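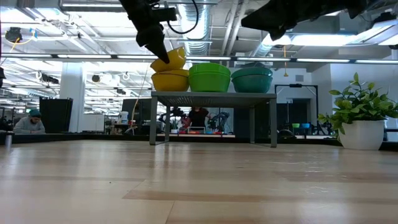 Home | Sites | Checklists | Training | Noticeboard

Bowl-handling cells, Lusstead: walk-round checklist with comments
Wednesday, May 16, 2018
By Radwa Mansour, shift safety lead

Walked with Murray Harawira (maintenance) and Augustina Adjei (packing bench). Marked OK, FIX or WATCH. Comments are mine unless initialled. Second walk-round since the arms took over sorting and stacking, and I have to say it was a pleasure to do – people kept coming over to show me things!

1. Before start-up

1.1 Emergency stops tested, every bench. OK. All of them dropped the arms straight away. Murray reset each one and had the bench operator do the second press, so everybody got a go.

1.2 Guarding and floor markings. WATCH. Tape is wearing through on the walkway side at bench 4. Still readable. Renew before the Clenham visit.

1.3 Cables on arms and grippers: no rubbing, enough slack for full reach. OK. MH: gripper cables need a loop, so please stop tidying them flat with cable ties. I know it looks neater.

1.4 Overhead cables. FIX. One drop at bench 2 hangs low enough to brush a tall person's shoulder. Job 287 raised.

1.5 Work table feet level and not rocking on the bench. OK, after a folded bit of card was taken out from under one leg and the foot wound down properly.

2. Arm and gripper

2.1 Fingertips: no cracks or burrs, fixings tight. OK on all but bench 3, right arm, where one tip had a nick. Swapped on the spot from the Anden spares box.

2.2 Picking the top bowl from a nested stack. WATCH. The fingertip goes in at the rim and tips the top bowl away from the one under it. This is the bit everyone wants to watch and I'm no better. It is a lovely thing to see done well, but a bowl that sticks can bring its neighbour up with it. Operators should pause the cell and part the bowls by hand, never reach in while it is running.

2.3 One colour to a stack, stacks in a row across the table. OK. AA asked if we could leave a wider gap between stacks. Yes please, let's try it for a fortnight.

2.4 Speed limit set for shared working. OK. Matches the setting sheet, form 188.

3. People and how the work has changed

3.1 Everyone at the benches signed off on pause, stop and restart. OK, with one gap: Themis Vasilakis has moved over from dispatch and still needs restart. Booked with Murray.

3.2 Lifting and twisting. OK, and so much better! Augustina used to turn from the crate to the bench all shift and says her shoulder has stopped waking her up. She now looks after two cells, clears jams and checks rims for chips.

3.3 Standing still. WATCH. We have swapped one strain for another. Watching a cell means long spells on your feet looking down at one spot. Stools have been asked for twice. I have put it on the order this time, number 1139, and will chase it.

3.4 Attention and breaks. WATCH. The cells don't get tired but the people minding them do. Swap between minding and hand packing every hour. Rafail Athanasiadis is redoing the rota and wants to hear from the late shift before he fixes it.

3.5 Noise. OK. You can chat across the bench now without shouting, and several people mentioned this before anything else.

3.6 Suggestions. Keep them coming. The change to where empty crates are left came from the packing bench and it has cleared that whole corner.

4. Housekeeping

4.1 Walkways and exits clear. OK.

4.2 Lighting over benches. WATCH. Plenty of it, but there is glare off the shinier bench tops. Try turning the worst bench a little before we spend money on shades.

4.3 Plants. OK to stay on the benches, out of reach of the arms. Water them with the cell stopped and use the small can.

4.4 First aid box. FIX. Short of plasters and eye wash. Refill from the Onu cupboard, locker 216.

Still open from last time: the laminated stop card for bench 1, and a hook for the spare gloves. Next full walk-round in November, short weekly checks until then by whoever has the clipboard.

Questions to Radwa Mansour, safety desk, Lusstead | © 2018 Lusstead | Back to top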